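Section 6. Using the Dryers

These instructions are for residents of Eldale and for guests who have been given a laundry card. The washers are covered in Section 5. If you only need the price list and the opening times, go to Section 9.

6.1 Before you start

1. Check that your card has enough credit for a full cycle. The dryers do not give partial refunds if the credit runs out.

2. Sort your load by weight. Towels, jeans and sweatshirts take much longer than shirts and sheets. If you mix them, the light items will be overdried by the time the heavy ones are done.

3. Empty all pockets. Pens, lip balm and tissues are the usual trouble. A melted pen marks the drum and everything dried in it afterward.

4. Close zippers and fasten hooks. Turn printed T-shirts inside out.

5. Read the care label on anything you have not dried before. Wool, silk and anything with a rubber backing stays out.

Note: Items that come out of the washer still dripping should go back for a second spin. Drying them as they are can double the time.

6.2 Loading

1. Choose a free dryer and note the number on its label. You will need it at the card reader, and again if you report a fault.

2. Open the door all the way, until it stops by itself. Do not hang bags or clothes on it.

3. Look inside the drum and feel along the baffles for socks left by the last user. Put anything you find in the lost items box.

4. Check the perforated grille at the bottom of the opening. Wipe off any lint with a dry cloth or your hand.

Caution: Never push anything through the slots in the grille. If something small has dropped through, leave the dryer off and call the desk.

5. Shake out each item and put it in one at a time. Fill the drum no more than two-thirds full.

6. Run your hand around the door ring to make sure no sleeve or strap is hanging over it.

7. Push the door shut until the catch clicks.

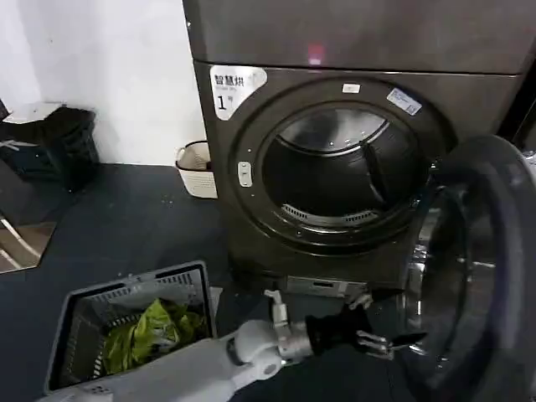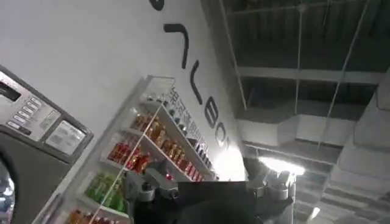
6.3 Starting a cycle

1. Hold your card against the reader and enter the number of the dryer.

2. Pick a heat setting. LOW is for synthetics and sportswear, MEDIUM for most clothes, HIGH for towels and cotton bedding only.

3. Set the time. Each press of the time key adds 10 minutes. For a medium load, start with three presses and add more if you need it.

4. Press START. If nothing happens, open the door, close it firmly and press START again. You will not be charged twice.

Note: You can add time during a cycle but you cannot take it away. Changing from HIGH to LOW in the middle of a cycle is fine.

Caution: Do not dry anything that has been in contact with cooking oil, gasoline, paint thinner or hair removal wax, even after washing. These items can catch fire in the drum or in the basket afterward.

6.4 When the cycle ends

1. Wait for the drum to stop turning before you open the door.

2. Take everything out right away and fold it on the table. Metal buttons and zippers may be hot.

3. Clean the grille again and leave the door slightly open.

Laundry left in a finished dryer for more than 10 minutes may be moved to a basket by the next person. On Saturday mornings please stay in the room or set a timer on your phone.

6.5 Common problems

Clothes still damp: the load was too large or too wet. Take half of it out and run 10 more minutes.

Drum turns but no heat: stop the cycle, use another dryer and report the number.

Burning smell: press STOP, keep the door closed and call the desk at once.

Faults and refund requests go to Maxence Tanguy at the front desk, extension 200. Give the dryer number, the time, and the last digits of your card.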